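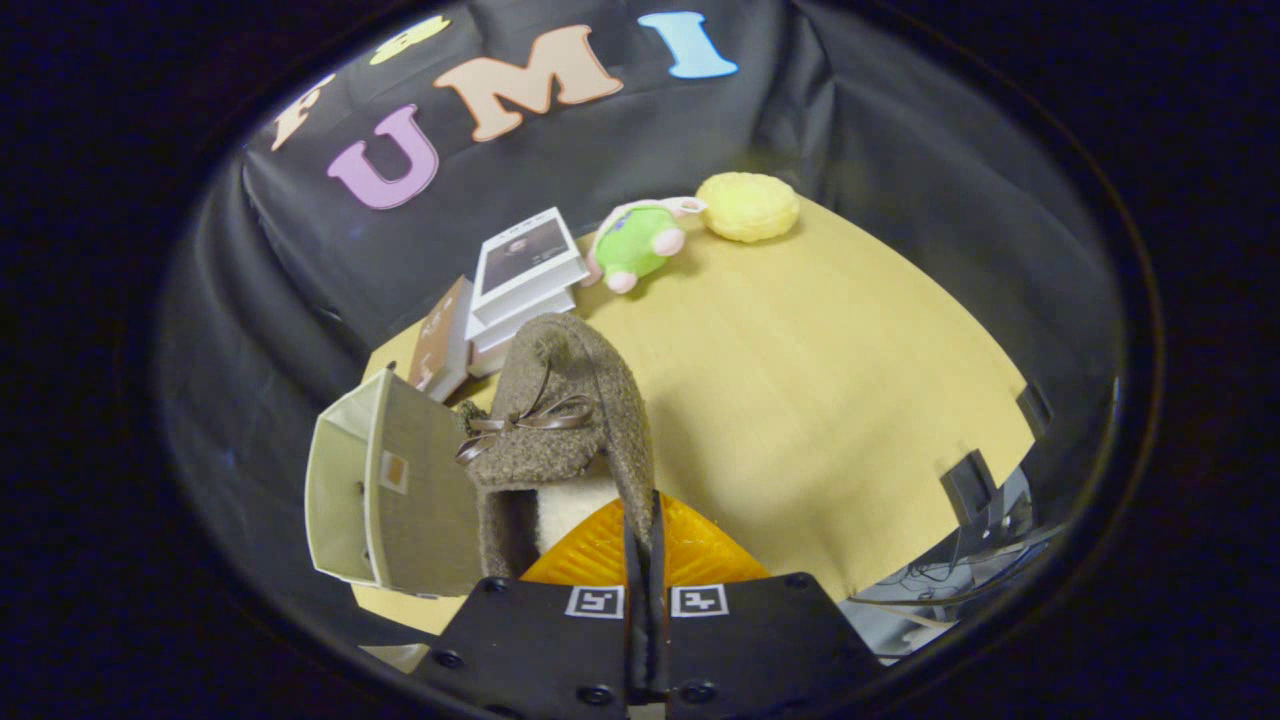 Plurgate Shares First Results on Teaching Robots by Hand

3/28/19 - I'm Deisy Benavides, and I get to run the manipulation group at Plurgate, so I'm the lucky one who tells you how our first study went!

We wanted to know if a robot arm could learn tabletop chores from people using hand-held grippers, with no arm in the room at all. My colleagues Kristaps Laur and Liis Toom recorded 682 demonstrations with soft things, books and boxes, and we trained one policy on the lot. On objects it had never met, the arm finished 82 percent of its pick-and-place trials. Our older joystick method managed 54 (I had bet on a much smaller gap). Fuzzy fabric still gives us trouble - the arm likes to grab too deep.

The markers on the finger plates let us work out how wide the grip is at any moment. 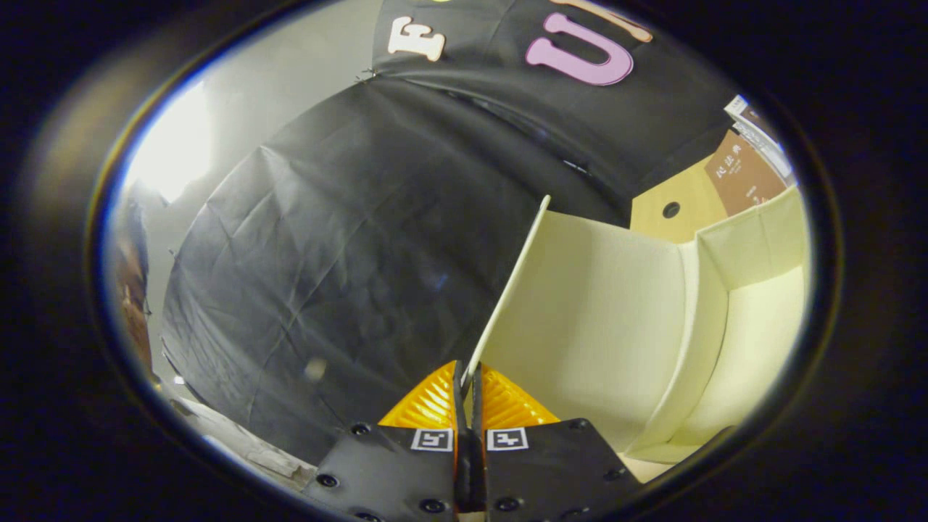 What's next

We'll release the data and training code in October under the name Cerisel. Press questions can go to Leonie Pfeiffer at the Plurgate front office.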